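Moisture Loss from Damp Cotton Cloths Dried Indoors: Effect of Folding and Air Movement

Second-year project report, Ogilvie Building laboratory

1. Background

Cotton cloths used for wiping benches are normally left to dry on whatever surface is free. In the teaching laboratory this means that a cloth may be spread flat, folded in four, or left in a heap. The drying time differs a good deal between these, and a cloth that stays damp overnight develops an odour and has to be washed again before use.

Drying takes place in two stages. In the first, the surface of the fabric stays saturated and water leaves at a nearly constant rate, set by the air speed, the air temperature and the humidity. In the second, the surface has begun to dry out and water must move from inside the fabric before it can evaporate. The rate then falls steadily. Folding reduces the exposed area and increases the distance the water has to travel, so both stages should be affected.

The aim of this project was to measure the mass of water lost over time for three arrangements of the same cloth, with and without a desk fan. 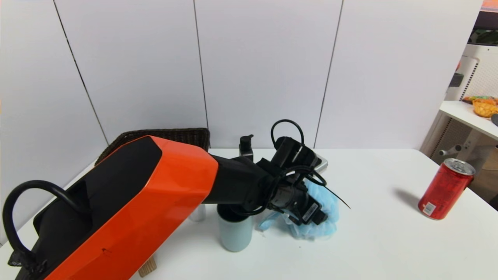
2. Materials

The cloths were plain woven cotton from a single Lendidus pack, washed twice before the first run to remove any finish left from manufacture. Mass was read from a Brirkex bench balance with a resolution of 0.1 g. Temperature and relative humidity were logged by a Ridico sensor placed level with the cloth and shielded from the fan by a card screen. The sensor stored one reading per minute and produced 3,499 usable readings over the whole project. Readings taken while the laboratory door was propped open were removed.

3. Method

Each cloth was soaked in tap water for ten minutes, wrung by hand and weighed. Water was then added from a wash bottle, or pressed out between paper towels, until the total mass of cloth and water was 147 g. This was the starting mass for every run. The cloth was placed on a wire rack over a shallow tray, in one of three arrangements:

Flat: one layer, corners pulled square.
Folded: folded twice to give four layers.
Heaped: dropped from a height of 20 cm and left as it fell.

The rack, tray and cloth were weighed together at intervals of 15 minutes for 240 minutes. The fan was either off or set to its lowest speed, one metre from the rack. Three runs were done for each combination, giving 18 runs. Those with the fan on were done in the mornings and those with the fan off in the afternoons. This was a timetabling matter and is discussed in section 5.

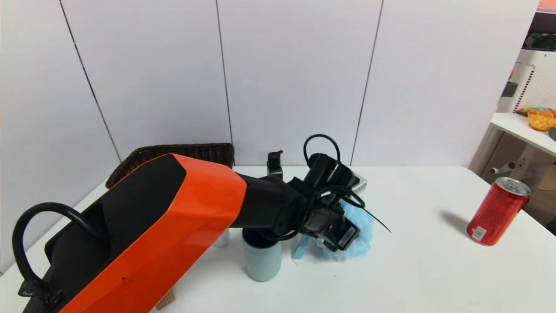 The tray was wiped dry between runs and any drips collected in it were included in the total mass, as the rack was always weighed with the tray in place. Wringing before weighing kept dripping to a minimum. In one run a cloth slid partly off the rack and touched the tray; that run was discarded and repeated.

4. Results

The flat cloth lost water fastest in both conditions. With the fan on, its rate of loss was constant for the first part of the run and then fell sharply — the expected two-stage curve. With the fan off, the constant stage lasted longer and the change of slope was harder to place.

The folded cloth showed a short constant stage followed by a long, gradual decline. When it was opened at the end of the run the inner layers were still damp to the touch in every case, including those with the fan on. The outer layers felt dry.

The heaped cloth gave the least repeatable results. Its three runs with the fan off differed from each other by more than the difference between the folded and heaped averages, so no ranking of these two can be given for still air. With the fan on, the heaped cloth dried faster than the folded one in all three runs. A heap leaves air gaps between the creases, and these are likely to matter more when the air is moving. 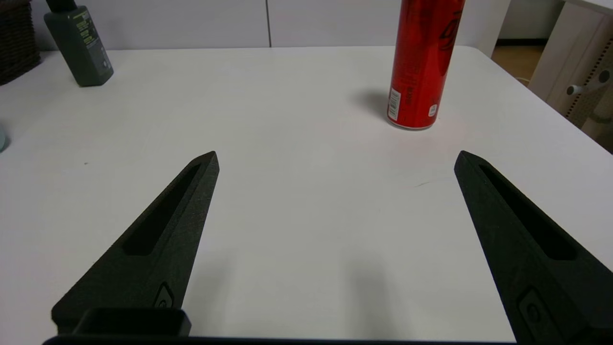

Figure 3. Close view over the white tabletop.

5. Sources of error

Humidity was higher in the afternoons than in the mornings on most days. The fan-off runs were therefore done in slightly damper air, and part of the difference credited to the fan will be due to this. Alternating the two conditions would have removed the problem.

Lifting the rack on to the balance disturbed the air around the cloth for a few seconds at each reading. The effect is the same for all arrangements and was ignored.

The heap was not a controlled shape. A mould or former could be used to produce the same creases each time, although the result would no longer represent a cloth left on a bench.

6. Further work

The folded runs should be extended until the inner layers are dry. A synthetic cloth of the same area could be tested using the same method, with the starting mass adjusted for its lower uptake of water.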